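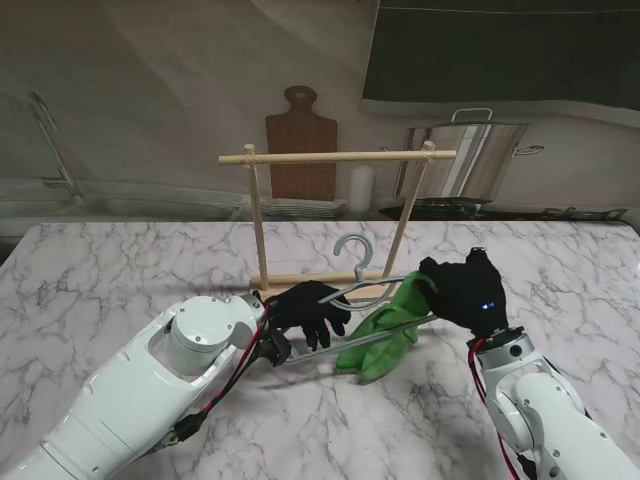 Does a "made to last" tag tell you how long a garment will last?
In most cases it tells you very little, because few brands that use the phrase will say how the garment was tested or what counts as lasting.

NATTHORPE CLOTHING FORUM ASKS BRANDS TO BACK UP DURABILITY CLAIMS

Review of 31 clothing brands finds most could not point shoppers to a test

NATTHORPE, March – The Natthorpe Clothing Forum today published "How Long Is Long?", a review of the durability claims printed on hangtags, product pages and store signs. The forum looked at 31 brands that sell everyday clothing and use phrases such as "made to last," "forever piece" or "built for years of wear." It wrote to each of them with the same short request: tell us what you tested, how you tested it and what the result was.

Of those brands, 27 sent nothing a shopper could use. Some didn't write back. Others replied with a page of brand values or a link to a sustainability statement, and several sent washing instructions. A handful said that testing had been done but that the results were confidential, which leaves a customer exactly where she was before asking.

The forum doesn't claim that these clothes are badly made. It has no idea, and that is the complaint. A shirt sold with a durability promise usually costs more than one sold without it, and the person paying the difference can't check what the difference is.

"We hear a lot about quality and we would love to believe it," the forum said in a statement. "If a company has tested a sweater, it should be easy to tell people how the sweater did. When the answer is a paragraph about heritage, we stop listening."

What shoppers said

The review also draws on a questionnaire answered by 1,223 people in and near Natthorpe. They were asked which item of clothing had let them down most recently, what went wrong with it and whether they had tried to return it. The forum is cautious about this part of the work. People who fill out a form about bad clothes tend to be people with a bad piece of clothing on their minds, and nobody should read the answers as a picture of the whole country.

With that said, the same problems kept coming up. Surfaces pilled under the arms and along the side where a bag rubs. Side seams twisted toward the front after washing. Necklines went wavy, zippers quit before the jacket around them did, and black clothes went gray at the cuffs. Very few people had asked for a refund. The reason given most often was that they no longer had the receipt, followed by a feeling that the store would blame the washing machine.

The forum thinks that feeling is well founded. Care labels are written in a way that makes it hard for a customer to prove that she followed them. A garment marked for gentle washing, low heat, drying flat and ironing on the reverse gives the seller four ways to say no.

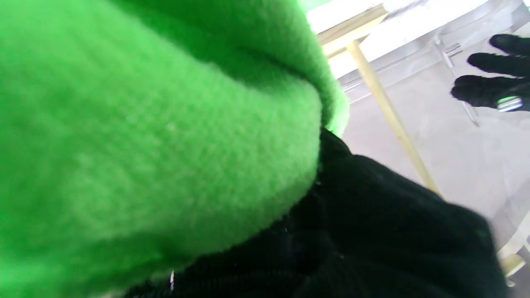 Bright green fabric with a soft, brushed surface, alongside a black textile.

Brushed and fuzzy fabrics get their own chapter in the review, and it is the least flattering one. These materials are sold on how they feel in the store. The feel comes from a raised surface, and a raised surface is also what mats and pills. Shoppers know this from experience, yet product pages for soft jackets and throws talk about comfort and almost never about what the fabric will be like next winter. The forum would like to see a plain before-and-after sample in stores: one piece of the cloth new, one piece after a stated number of washes. It has heard every argument against the idea, including that the sample would take up too much room on the shelf. The sample could be the size of a playing card.

Two brands gave clear answers

The forum did receive two replies that it considers useful. Stendska, which sells workwear and outdoor layers, sent a rubbing test and a seam test for the jacket in question and explained in everyday words what each result meant. One of the results was only fair, and the company said so. Laltetti, a knitwear maker, sent wash results for a cardigan along with the number of washes and the temperature used.

Neither reply settles the matter. Both companies chose which product to talk about, and both tests were done on new samples picked by the company. The forum has asked Stendska and Laltetti for the same information on their cheapest lines and will publish whatever it gets.

The Cárdenas label scheme

The review ends with a look at Cárdenas, a private labeling scheme that awards clothing a durability score from low to high. The forum had hoped to recommend it. After reading the scheme's handbook, it can't do so yet. A brand may submit a garment again and again until it gets the score it wants, and the earlier scores aren't shown. The handbook also allows points for offering a repair service, whether or not anyone has ever managed to use it. A repair service is a fine thing – but it says nothing about the strength of a seam.

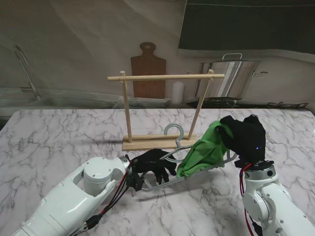
Home care advice is the part of the durability story that brands like best, and the forum treats it with some suspicion. Every leaflet collected for the review told customers to store their clothes properly, and several went on to suggest buying special equipment for the job. The forum found no evidence in those leaflets that a costly closet system does anything for a T-shirt. A basic gray metal hanger with a curved hook and a rack of the kind shown here, with two wooden posts and a dowel across the top, are a perfectly sensible place to start. Heavy knits are better folded. Beyond that, the advice starts to sound like a way of moving the blame from the person who sewed the sweater to the person who hung it up.

What the forum is asking for

The forum is asking brands to drop the phrase "made to last" unless a test result appears next to it. It wants the result given in words, with the name of the test and the number of washes. It also asks stores to accept bank records as proof of purchase when a garment fails early, and to stop asking customers how they do their laundry before a complaint has even been written down.

It doesn't expect quick agreement. A similar request on shrinkage a few years ago produced a voluntary pledge, a logo and no change that the forum could find on the rails.

Brands named in the review were given a chance to comment before publication. Their comments are printed in full at the back, including the ones that don't answer the question.

About the Natthorpe Clothing Forum

The Natthorpe Clothing Forum is an independent consumer group that reports on the quality, labeling and aftercare of everyday clothes. It takes no advertising and accepts no free garments. Copies of "How Long Is Long?" are available from the press desk, which is open until 4 p.m. The full text of the letter sent to brands is included, and readers are welcome to copy it and send it themselves.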